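Okivville Garden and Nature Club
Minutes of the September general meeting

The meeting came to order at 7:05 p.m. with 19 members present, and a very warm welcome went out to those joining us for the first time. The minutes of the last meeting were read and approved with one correction: the compost bins are on the north side of the lot, as everyone who has hauled a wheelbarrow over there knows well.

Money. We opened the season with $4,000 and have spent $600 of it on mulch and the new hose reel. A motion to set aside $1,000 for repairs to the greenhouse roof was seconded and passed, after a long and friendly talk about whether the old panes could be saved (most felt they could not).
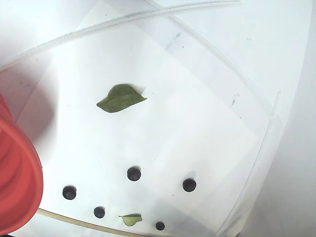
Two leaves and five small black balls on a white surface

The study group reported a happy summer of looking closely at leaves, their shapes and tips and midribs, and would love more company at the table. Bring any leaf you can't put a name to.

Plant sale. Murnano Nursery has kindly offered us the use of its parking lot again in May. Members asked that the tomatoes be labeled this time, and that the tables go in the shade if at all possible, remembering how the lettuce suffered.

Old business. The Štěpánek pear by the gate still needs pruning, and we agreed to wait until it is dormant. The question of the shed key was put off once more.

Cookies and cider followed, with thanks to all who baked. Adjourned at 8:40 p.m.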